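Chapter 7
Shelf Space and the Small Store

After reading this chapter, you should be able to:
Explain why shelf space is treated as a cost.
Tell the difference between a facing and a unit of stock.
Work out sales per foot of shelf for a product line.
Describe how the height of a shelf affects what sells from it.

Key terms: facing, planogram, reach zone, depth, dead stock, sales per foot, impulse item

Opening case: The store on Closter Street

Gerardo Lacson bought a neighborhood grocery on Closter Street in August with most of its stock still in place. The previous owner had run it for many years and had never written down what went where. Products had found their places over time. Canned soup sat next to shoe polish. Pancake mix was at one end of the store and syrup at the other. Regular customers knew where to look, and everyone else had to ask.

Lacson had worked in a warehouse for the Navarro chain before he bought the store, and he was used to thinking about space in terms of what it costs. His first step was to measure. The store had 90 feet of usable shelf front, counting every level of every unit. He then took one month of register records and matched the sales to the shelves the products came from. The results were uneven. A 10-foot run of baking supplies near the door brought in less money than a single short shelf of snacks by the register.

He did not remove the baking supplies. Several customers came to the store only for flour and sugar, and they bought other things while they were there. He moved the line to the back wall, cut it to five feet, and used the space near the door for items people pick up without planning to.

This chapter looks at decisions of that kind. They are made in stores of every size, but a small store has less room for a mistake. A large supermarket can carry a slow product for a season and hardly notice. In a store with 90 feet of shelf, a slow product takes the place of something else that customers would have bought.

7.1 What a Shelf Costs

Rent is usually quoted by the square foot of floor. Customers, though, do not buy from the floor. They buy from the front edge of a shelf, and so most retailers measure their selling space in linear feet of shelf front. If a unit is three feet wide and has five levels, it gives 15 linear feet.

Once the shelf front is known, the other costs of running the store can be divided across it. Suppose rent, power, and wages for a small store come to $1,345 a week. With 90 linear feet, each foot has to earn a little under $15 a week in gross margin before the store makes any profit. Some feet will earn much more and some will earn less. The manager's job is to know which is which.

Sales per foot is found by dividing the sales of a product line by the length of shelf it occupies. The figure is simple, and it has limits. It ignores margin, so a line with high sales and a thin markup can look better than it is. It also ignores the customers a product brings in -- the flour buyers in the opening case, for example. Section 7.4 returns to this problem.

7.2 Facings and Depth

A facing is one unit of a product that can be seen from the front of the shelf. The units lined up behind it are depth. A store may hold a dozen jars of the same jam and show only two of them. The customer sees two facings, and the rest is stock.

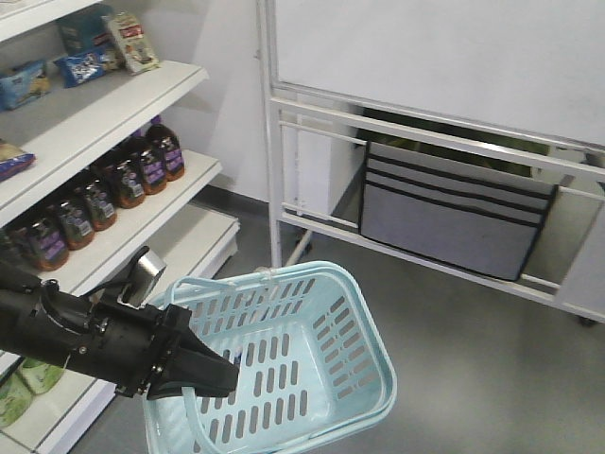

Figure 7.1 Packaged snacks on a top shelf, with a row of syrup bottles on the shelf below.

Adding a facing makes a product easier to notice, but the gain falls with each one added. Going from one facing to two often raises sales by a useful amount. Going from five to six seldom does. Depth has no such effect on the shopper. Its purpose is to keep the shelf from running out between deliveries.

Package shape matters as well. Bottles and boxes stand on their own and keep their place. Bags slump, slide, and fall forward, and they need either a tray or more frequent straightening. When Lacson compared two brands of corn chips, Jolier and Ulledik, he found that they sold equally well but that one came in a stiff box and the other in a soft bag. He gave the box the higher shelf and put the bags in a wire basket near the register.

A written plan that shows the position and number of facings for every product is called a planogram. Large chains draw theirs with software and send them to each store. In a small store, a pencil sketch taped inside the stockroom door will do the same work, provided that someone updates it when the stock changes.

Before you go on

1. Choose a store you visit often. Which products are placed near the register, and which would you call impulse items?
2. A line of tea takes up five feet of shelf and sells $90 a week. What are its sales per foot? What else would you want to know before moving it?
3. Why might a manager give a slow product two facings and very little depth?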